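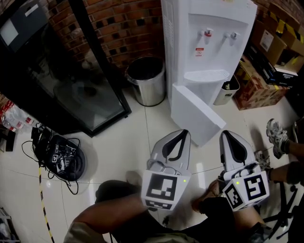 Two hand-held grippers over a white tiled floor

About Nonesmont

Home – About – Courses – Admissions – Contact

Who We Are

Nonesmont is an independent school of interpreting and translation for adults. We teach people who already speak two or more languages and who wish to use them at work in hospitals, courts, schools and public offices. Most of our students have jobs and families, and our classes are held in the evening and on Saturdays for that reason. The school is licensed as a private career school and is run as a nonprofit corporation.

There are 325 students enrolled in the current school year. They study in one of 14 language pairs, each of which includes English. The largest groups are in Spanish, Arabic, Korean and Haitian Creole. Smaller groups share their general classes and meet on their own for language practice.

Our History

The school began as a night class in a rented room above the Morsy Street post office. Its founder, Salma Ait Brahim, had worked for many years as a hospital interpreter and had trained new colleagues on the job, usually in hallways and between appointments. The first class had nine students and one textbook, which was written for conference interpreters and was of little use to people who needed to explain a discharge form to a worried parent. Ms. Ait Brahim wrote her own lessons week by week. Those lessons, much revised, remain the basis of our Medical Interpreting course.

When the Morsy Street lease ended, the school moved to the Taltar Building, where it has remained. The move made it possible to offer a second program, in legal interpreting, and later a third, in written translation. The name Nonesmont was adopted at that time. Before then the school was known simply as the Night Class, and a number of our older graduates still call it that.

To date, 1,508 people have completed a Nonesmont certificate.

Our Programs

Medical Interpreting is our oldest and largest program. It requires 200 hours of class time, taken over two terms, and covers the parts of the body, common illnesses and treatments, consent, privacy, and the conduct expected of an interpreter at the bedside. Students practice in groups of three, with one person in the part of the doctor, one in the part of the patient and one interpreting between them.

Legal Interpreting is open to students who have finished the medical program or who can show equal experience. It deals with court procedure, the language of contracts and leases, and sight translation – the reading aloud in one language of a paper written in another. Students are expected to attend at least two public hearings as observers.

Written Translation is taught in a smaller workshop. Each student translates a set of public notices, letters and school records, and every piece is read by a second student before it goes to the instructor. Machine output may not be handed in for this course, though the third term includes a unit on how to correct it.

Admission is by interview and by the Proron Test, a spoken and written placement test prepared by our own faculty. It takes one evening and is given in both of the applicant's languages. There is no charge for a first attempt. An applicant who does not pass receives written comments and may sit for the test again the following term.

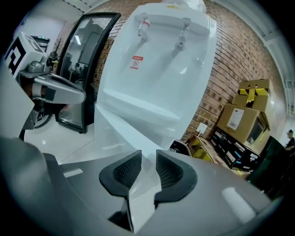
Applicants are asked to bring proof of age and a completed application form. A high school diploma is preferred and is not required. We have found that formal schooling in a first language varies a great deal among good interpreters, and the interview gives us a fuller picture than a transcript can.

Faculty and Staff

All of our instructors are working interpreters or translators. Most teach one or two evenings a week and spend the rest of their time in practice. The Director of Studies is Seung-woo Ki, who joined the school as a teacher of Korean and later wrote the legal program. He is responsible for the course of study, the hiring of instructors and the yearly review of the Proron Test.

Ms. Ait Brahim retired from the classroom when the legal program opened. She continues to serve on the board and gives the opening lecture to each entering class in November.

Tuition and Aid

Tuition is charged by the term and may be paid in monthly installments. Books are lent without charge and are to be returned at the end of the course. In the last school year the Morsy Fund, named for our first address, paid all or part of the tuition of 76 students. Requests for aid are made on the same form as the application and are read separately from it – a request has no bearing on the decision to admit.

Visiting the School

Prospective students are welcome to sit in on a class. Visits are arranged for Thursday evenings, beginning at 6:30 p.m., and should be requested in writing a week ahead. Please enter the Taltar Building by the side door after 6 p.m., as the main entrance is locked at that hour. The elevator remains in service until the last class lets out.

Employers who wish to post openings or to arrange a supervised placement should write to the Office of the Director of Studies.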